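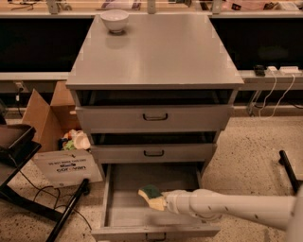
Grey three-drawer cabinet, small white bowl on top

Revision booklets for the mock exams — worth buying?

letport_mum
Hello all, my daughter sits her chemistry and biology mocks in August and her tutor has suggested the Katuvier revision booklets. They're 302 pages for the pair and I do wonder whether she'll ever get to the end of them, bless her. Has anyone's child used them, and did they get on all right?

Aba Acheampong
Hello and welcome! I taught science for years before I retired and I still help out at the Letport homework club, so I've seen a good many of these come and go. I like the Katuvier ones very much for children who lose heart easily, as the sentences are short and the answers are set out in full at the back of each chapter. Let her do five questions a night, mark them herself, and stop there — she'll be surprised how far along she is by the time the mocks come.

grimble_tea
I'm going to disagree with Aba, with great affection. My son learnt those answers off by heart and then fell to bits when the paper asked the same thing another way round. We moved him on to Pudamska, where there are 400 questions and only hints to go with them, and he grumbled terribly but his marks did come up.

Aba Acheampong
Oh, I do take your point, and I've had pupils just like him! I'd still say hints are hard going for a child working alone at the kitchen table with no one to ask. Perhaps Katuvier first, then Pudamska once she's steadier?

oldstaples
Past papers. They're free from the school office and they're what she'll be sitting.

letport_mum
Thank you all so much, this is ever so kind. I think we'll borrow the Katuvier biology one from the club first and see how she takes to it. Aba, do you know if the diagrams are labelled or left blank?

Aba Acheampong
Both, dear — blank in the chapter, labelled at the back.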